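Corkton Neighbourhood House Network
Progress report to the Herkov Community Fund
Project: Warm Rooms, Skedcombe and Corkton
Report date: 10/07/2018

1. Purpose of this report

This report sets out progress on the Warm Rooms project for the second funding period. It covers attendance, opening hours, spending against the approved budget and matters on which the Network seeks the Fund's agreement. It should be read with the financial statement sent under separate cover.

2. Background

Warm Rooms offers older residents and others at home during the day a heated place to sit, free tea and coffee, and help with energy bills. The grant supports 3 sites: the Corkton Library annexe, the Skedcombe Hall and the Ní Mhurchú Centre. The first two were open before the period began. The Ní Mhurchú Centre opened part way through it, after delays in the approval of its electrical work.

3. Attendance

The sites recorded 1163 visits in the period. Skedcombe Hall remains the busiest, and its afternoon session has reached its safe limit on several occasions. Attendance at the Corkton Library annexe was steady. The Network had expected more visits in the mornings and has moved staff hours to the early afternoon to match demand.

Visitors are asked to sign in but are not required to give an address. The Network recognises that this limits what can be said about where people travel from, and proposes no change to the practice.

4. Furniture and refreshments

The approved budget allowed for small tables in place of the long trestles first proposed. Visitors had told staff that they preferred to sit in twos and threes, and the smaller tables are easier to move when a room is needed for another booking.

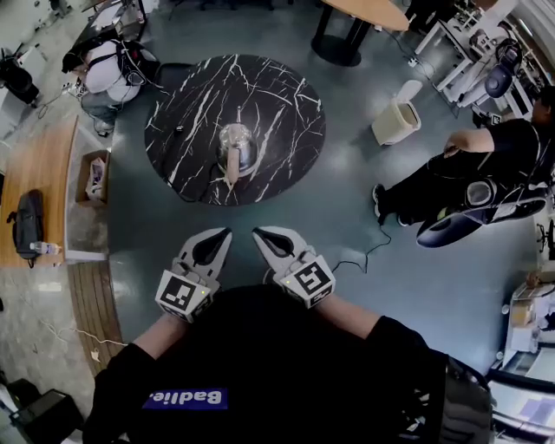 Spending on this line is complete and came in under budget. The Network asks that the balance be carried over to the heating line, where costs have risen since the application was made. Tea, coffee and milk continue to be bought locally through the existing account.

5. Energy bill advice

Advice sessions were held at all sites. A total of 218 households received help with reading a bill, comparing plans or applying for a concession. Demand was highest among renters, many of whom cannot alter the heating in their homes and wished to know what their landlord was obliged to provide. Printed guidance on this point has been revised in plain language and is now available at each site.
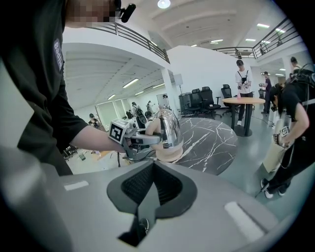 Kettle and small round tables.

6. Staffing and training

Eight casual staff completed food handling and first aid training. One coordinator position was vacant for part of the period and has now been filled. Supervision at the Ní Mhurchú Centre was covered from Skedcombe during the vacancy, which reduced opening hours there for a short time.

7. Risks

The lease on the Corkton Library annexe is due for renewal. The Network has written to the owner and awaits a reply. Should the annexe become unavailable, sessions would transfer to the Ní Mhurchú Centre, and a community bus would be required for residents who cannot make the trip on foot.

8. Decisions sought

The Fund is asked to approve the transfer of the furniture balance to heating, and to note the revised session times at the Corkton Library annexe. The next progress report will be provided at the close of the third funding period.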